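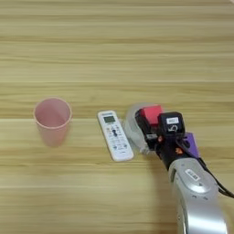 Tiempo de lectura: 4 min

Comunidad Tavares > Casa y mantenimiento > Madera y muebles

Marcas blancas en una mesa de madera con acabado de aceite, ¿hay que lijarla entera?

Publicado por Wellington Aguiar
Noviembre · 3 respuestas

Buenas. Tengo una mesa de comedor maciza que compré de segunda mano. El anterior dueño me dijo que estaba acabada con aceite y que él le daba una mano cada año, pero no recordaba la marca. Yo llevo dos inviernos con ella y no le he dado nada.

El problema son los cercos. Tengo varios blanquecinos de tazas calientes y uno oscuro, casi negro, donde estuvo una maceta con plato de barro más tiempo del que debería. Los blancos se notan sobre todo por la tarde, cuando entra la luz de lado. El oscuro se ve siempre.

He probado con un paño húmedo y jabón neutro, y después con un limpiador de muebles en espray que tenía por casa. Con el espray la mesa quedó pegajosa un par de días y los cercos siguen igual. En la droguería del barrio me han ofrecido un aceite para madera de la marca Kerex, pero el dependiente no sabía si se podía poner encima de lo que ya tiene.

Mis dudas son estas. ¿Hay que lijar todo el tablero o se puede trabajar solo la zona manchada? ¿Cómo sé si de verdad es aceite y no un barniz mate? No tengo lijadora, solo un taco de mano, y vivo en un piso, así que prefiero levantar el menor polvo posible.

Gracias de antemano.

Masaru Kudo
Respuesta aceptada · 26 votos

Empieza por saber qué acabado tiene. Pon unas gotas de agua en una esquina poco visible y espera diez minutos. Si el agua se queda en forma de gota y al secarla no hay cambio, seguramente es barniz o un aceite todavía en buen estado. Si la madera se oscurece, el aceite está agotado, que es lo que me imagino después de dos inviernos. Para distinguir el barniz, pasa la uña con cuidado por la cara de abajo del canto: el barniz forma película y a veces salta en escamas pequeñas, el aceite no.

Los cercos blancos son humedad atrapada en la capa superior. Antes de lijar prueba con calor seco: un paño de algodón limpio doblado en cuatro, plancha a temperatura baja y sin vapor, pasadas de pocos segundos, y vas levantando el paño para mirar. En muchas mesas con eso desaparecen o se quedan en casi nada.

El cerco oscuro es otra cosa. Ahí el agua ha llegado a la madera y ha reaccionado con los taninos, sobre todo si es roble o castaño. Se trata con ácido oxálico disuelto en agua templada según indique el envase, con guantes, gafas y la ventana abierta. Se aplica, se deja actuar, se aclara bien y se deja secar hasta el día siguiente. No mezcles el ácido con lejía ni con ningún otro producto.

Si tienes que lijar, hazlo a mano y siempre en el sentido de la veta, nunca en círculos. Grano 180 y luego 240. Puedes trabajar una zona, pero el corte se va a notar, así que lo normal es repasar la tabla completa de junta a junta y difuminar hacia los extremos. Una taza o un vaso encima mientras se cura el aceite deja marca otra vez — espera una semana antes de usarla con normalidad. 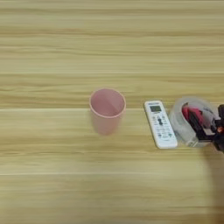
Para el aceite, capa muy fina con un trapo que no suelte pelusa, quince minutos, y retiras todo lo que sobre. Segunda mano al día siguiente. El pegajoso que comentas es el limpiador que se ha quedado encima; quítalo antes con un poco de aguarrás mineral en un paño o el aceite nuevo no va a entrar. Los trapos usados, extendidos al aire libre o metidos en agua, no arrugados en la basura, que pueden arder solos.

Sobre la marca no te puedo decir, no he usado Kerex. Haz la prueba por debajo del tablero.

Atif Farooqui
3 votos

A mí el cerco blanco me salió con mayonesa. La dejas toda la noche y por la mañana limpias. Huele un poco, pero se va.

Jeferson Barros
9 votos

De acuerdo con Masaru en casi todo. Yo no subiría a 240 en una mesa de comedor, porque si cierras mucho el poro el aceite penetra menos. Me quedo en 180 y entre mano y mano paso un estropajo blanco, de los que no rayan.

Lo de la mayonesa funciona a veces, es grasa que desplaza la humedad, pero en madera sin barniz puede dejar cerco propio. Mejor vaselina, que al menos no se pone rancia.

Y mira también el canto de la mesa por si es chapa. Si la veta de arriba no continúa en el canto, cuidado con la lija, te la comes en dos pasadas.

Wellington Aguiar
Comentario a la respuesta de Masaru Kudo

Hice lo del agua y se oscureció enseguida, así que aceite agotado. Con la plancha se han ido todos los blancos menos uno. He pedido el ácido para el negro y lo dejo para cuando tenga un día libre. La veta sigue en el canto, es maciza.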